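So I got called for jury duty in September, and now that the case is over I'm allowed to talk about it. I've been dying to!

The short version: a man walked into a bakery called Kuvetti at six in the morning, ordered 14 cardamom rolls, went out to "get his wallet" and drove away in the delivery van. With the rolls. And with 70 more boxes of bread in the back that were supposed to go to a hotel.

He might have gotten clean away if he hadn't stopped to sell the stuff. He parked outside a gym (a gym!) and let people have whole boxes for three dollars. One of the buyers was Consuelo Gallegos, who works the early desk there and had ordered from Kuvetti for years. She saw the label, called the bakery, and kept him talking about sourdough until the police showed up. She was the best witness of the whole trial. The defense lawyer asked how she could be so sure of the time and she said, "Because I was hungry."

We took most of an afternoon to decide. The van part was easy, but one guy on the jury kept coming back to whether the man had meant to return it, and I'll admit he had me wobbling for a bit. Then somebody brought up the license plate, which had been found in a trash can 95 miles away, and that was pretty much that.
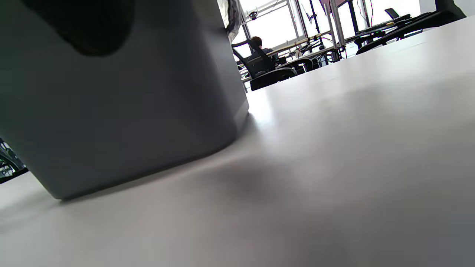 Anyway, guilty on both counts. I don't know what sentence he'll get, that comes later and they don't need us for it. I did go to Kuvetti the next morning and bought a cardamom roll, and yeah, okay, I sort of get it.

Recent posts
The Jurkell parking ticket, part 3
What I packed for the courthouse
My neighbor's stolen canoe
Soup week again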